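**Zodovier robotics club moves to two-arm table work**

12 Aug 2019

The student robotics club at Zodovier College has started the second stage of Radura, its project on shared-workspace handling. The stage began in April and uses 2 arms mounted at one table, each fitted with a gripper. Control software was written by club members and runs at a fixed cycle, with joint limits set separately for each arm.

Tasks include sorting fruit between containers and placing chess pieces. The club logged 935 attempts in the first stage, all with a single arm. Sessions are now limited to 90 minutes, after which both arms are homed and the grippers checked.

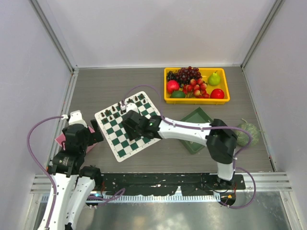 *One gripper over the chessboard during work on Radura.*

Four students will present results at the Gevell schools meeting. Entry forms are held at the Long Building workshop.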